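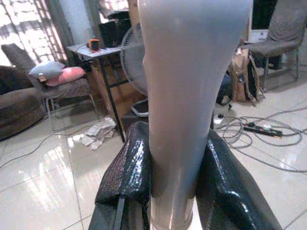
# Chapter 6. Comparing Grippers Under Equal Conditions

In Chapter 5 we treated the gripper as a part with known numbers: opening width, closing force, closing time, mass. These numbers come from the data sheet, and for a first selection they are enough. When two or three candidates remain, the data sheet is no longer enough, and the engineer must make a trial. This chapter is about how to plan such a trial, how to carry it out, and how to write down the results so that another person can repeat it.

The reader should already be familiar with the friction cone (Section 3.4) and with the mounting of a wrist camera (Section 5.6). Statistics beyond the mean and the simple proportion are not required until Section 6.5.

## 6.1 What is being compared

A student who compares two grippers often compares, without noticing it, two complete systems. Gripper A is tested on Monday's program with the old camera. Gripper B is tested with the corrected program and a new lamp. B wins, and the report says that B is the better gripper. This conclusion may be right, but the trial does not support it.

We therefore divide the system into four elements:

- **the fingers**, including their covering and their shape;
- **the drive**, which gives force and speed;
- **the arm**, which brings the fingers to the object;
- **the controller and camera**, which decide where and when to close.

In one trial, only one of these elements should change. If it is not possible to keep the other three constant, the report must say so on its first page and not in a footnote.

The covering of the fingers deserves its own attention. Hard fingers, soft fingers and fingers with a thin skin over a firm core can have the same drive and the same nominal force, and still behave very differently on a smooth object. When you change the covering, treat it as a new gripper and give it a new label.

## 6.2 A trial from the Bristholm course

The running case in this chapter comes from the practical course at Bristholm, where Raphaël Coste and Elis Pumphrey compared two parallel grippers, called here the Clukgate and the Sadowski. Both were mounted on the same arm and driven by the same Unitz controller. The question was a narrow one: which of the two holds smooth, tapered objects more reliably when the arm lifts them and moves them sideways?

Each gripper was to make 500 lifts. Coste wrote the motion program and Pumphrey kept the record sheet, and they agreed before the first lift what should be called a failure. Their definition is worth copying:

> A lift is a failure if the object leaves the fingers, or if it turns in the fingers by more than the width of the mark drawn on it. Everything else is a success, also when it looks ugly.

The last part of this sentence saved them many discussions. Before the definition existed, they had made a pilot series of 341 lifts, and the two of them could not agree on how to count the lifts in which the object slid a little and then stopped. The pilot series was put away and does not appear in the results. To throw away so much work is unpleasant, and Coste wanted at first to keep it. In Section 6.6 we will see what would have happened with the result if he had kept it.

## 6.3 Why tapered objects are difficult

Consider an object which is wide at the top and narrow at the bottom, held between two flat, vertical fingers. The side walls of the object are not parallel to the fingers. If the fingers are stiff, the contact is not spread over their whole surface but concentrated near the wider part of the object that lies between them. The contact force is no longer horizontal, and it has a vertical component.

Whether this component helps or disturbs depends on the direction of the taper and on the direction of gravity in relation to the fingers. Four cases must be distinguished:

| Case | Fingers point | Wide end of object | Effect of taper on holding |
|---|---|---|---|
| 1 | down | up | helps |
| 2 | down | down | disturbs |
| 3 | up | up | helps |
| 4 | up | down | disturbs |

Please note that the table is valid only while the object stands upright. As soon as the arm tilts the wrist, the load has a sideways part, and the object may turn around the contact line. Compliant fingers reduce this effect, as they follow the wall and make a larger contact area. They also need more time to settle, so that the camera should not judge the grasp immediately after closing. In the Bristholm trial the waiting time was set to 2000 milliseconds for both grippers, although the Sadowski needed less.

**Exercise 6.1.** Draw the forces for case 1 and case 2 with a wall angle of five degrees. For which friction coefficient does the object in case 2 begin to slide?

**Exercise 6.2.** Write a definition of failure for a gripper that must hold a soft bag. Give it to a fellow student and let him or her find a lift that your definition cannot decide.

The next section describes the record sheet, with the columns that must be filled in before the arm moves and those that are filled in afterwards.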